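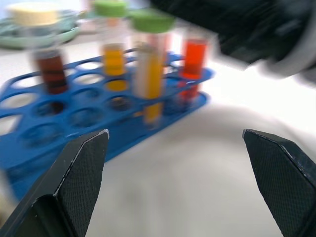
Wrist camera on one of the arms, Thursday evening, closing in on the rack.

So we are a lab robot team now. I say team, it's whoever turns up to robotics club at Stirndale after half past five and isn't on the line-following car, but we have a table and a cupboard shelf and we've entered the Juntunen, so I'm calling it a team.

If you haven't come across the Juntunen, it's a student competition where everybody gets the same task sheet in the autumn and then spends the winter arguing about it. Last year was sorting laundry, which we watched from a safe distance. This year is "bench assistance", and the bit we picked is tubes: take a capped tube out of a rack, hand it from one arm to the other, put it down in a second rack in the right place, don't spill it. There are 14 tubes in the full run and you get a time limit that seemed generous when I first read it.

We have been practising with four. Coloured water, basically, though the brown one got a bit out of hand at the mixing stage and looks like something you'd be told not to drink. Having different colours helps massively when you're going back through the recordings at nine at night, because you can say "it went for the yellow one again" and everyone knows what you mean (well, except that we've got two yellowish ones, which was my doing, sorry).

The robot is called Dolus. It was already called that when I joined and there's a sticker on the base so it's not up for discussion. It has two arms, and the arms are fine, I've no complaints about the arms. What I've spent the last month on is the fingers.

The fingers that came with it were flat and smooth and they could hold a block beautifully. Give them a tube and it would rotate very slowly in the grip until it was pointing at the ceiling lights. We tried rubber bands (please don't, they roll), then some foam that came off in bits. The pair we're on now are black with a crosshatch pattern on the gripping side and a slanted, chisel sort of tip, so they can get down in between tubes that are standing close together without clouting the neighbours. I love them. They've picked up some scuffs already from meeting things they weren't meant to meet, and the pattern is holding up better than I expected.

Now, the blur. We drive the arms by hand to record the practice runs, and then the software (it's called Plitent, one of the older students started it and we've all been adding to it since) learns from those. And what it sees is what the wrist cameras see. I was extremely proud of how quickly I could swing in towards the rack. Then I looked at my own recordings one picture at a time, and loads of them are like the one at the top: the fingers are lovely and sharp, because they move with the camera, and the rack and the tubes are one long smear. You can see two edges on some of the holes! How is it supposed to aim at a hole with two edges?

So the new rule is that you slow right down for the last stretch. Fast across the table if you must, then gently, like you're carrying a very full cup of tea up the stairs. It feels ridiculous while you're doing it. We've asked whether the exposure can come down too, but that makes the room look like a cave, and the fix for that is a better lamp, and the fix for that is money.

The other headache is the second arm. For the handover both of them need to be over the rack at some point, and whichever one isn't doing the work tends to loom into the other one's view like somebody's elbow at the cinema. You can lose the top of a tube behind it completely. I've been parking the spare arm further back before I start, which costs a couple of seconds a go. Somebody else in the group thinks we should leave it where it is and let Plitent get used to it. We've had that conversation twice and I expect we'll have it again.

Where we've got to: we want 200 decent recordings before we train the next version, and after throwing out my speedy ones we have 18 that I'd stand behind. Yes, I know. A good evening gets us a fair few more than that if the racks behave and nobody needs the table for the car.

Caps are the next job. The task sheet has an optional part where you unscrew one and put it down somewhere sensible, for bonus points, and we've got cream ones and green ones that seem to want completely different amounts of squeeze. I've had one go at it. I'll write that up separately when I've calmed down.

If you're at Stirndale and fancy driving for an hour, come along, you don't need to know any code and we will let you have the good chair.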